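Cloth napkins and rags: fold them or just toss them in a bin?
6 min read · 14 comments · 192 views

pridero_kitchen
Okay, I have gone all in on cloth this year and I love it so much! We cut up old sheets, bought a stack of cheap napkins, and I haven't picked up a paper towel roll since June. My question is about what comes after the dryer. Do you fold your rags? All of them? I've been doing quarters and stacking them in the drawer by the sink and it makes me so happy every time I open it, but my sister thinks I've lost my mind.

binpile
Your sister is right. Rags go in a basket. You grab one, you wipe the counter, it goes in the wash. Folding a thing you're about to use on spilled juice is wasted time.

Odora
Folder here, proudly! Thirds one way, then in half, and stood up on edge like files. I can fit twice as many in the same drawer and I can see every pattern at once. It takes me one song on the radio to do a whole load.

binpile
One song a load, every load, for years. Do the math on that.

Odora
I like the song!

hashmi_home
I'm in the middle on this one. Napkins get folded because they go on the table when people come over. Cleaning rags get tossed. The one thing I would say is keep them apart by color or you will end up handing a guest the one you used on the stove (ask me how I know).

pridero_kitchen
Yes to the colors! I want to do solids for floors and bathroom, prints for the kitchen. The prints are so cheerful, I can't bring myself to use them on the toilet anyway.

Girnero
Love this thread. I'm a quarters person too, but the trick for me was flattening first. Lay it down on a bare table, smooth it from the middle out to the corners, and only then bring the edges over. If you start with it bunched up in your hand you get a lump that pops open in the drawer. Small square ones are the best to practice on, and stripes or zigzags help a lot — you can line the rows up with each other and see right away if you're crooked.

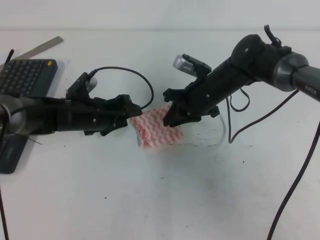 After the first fold I give it a quarter turn and press along the crease with the side of my hand, then fold again the other way. Mine come out of the dryer a bit warped, so the edges never match perfectly, and I just tuck the long side under. Nobody's grading it!

binpile
A quarter turn. For a rag.

hashmi_home
Okay but the flattening thing works, I tried it on a batch just now. Much better stack.

Odora
Pressing with the side of the hand is new to me, trying it tonight. Does anyone have luck with the really thin flour sack kind? Mine slide all over the place.

Girnero
Fold those in pairs, one on top of the other. Much less slippery.

133 likes · 14 shares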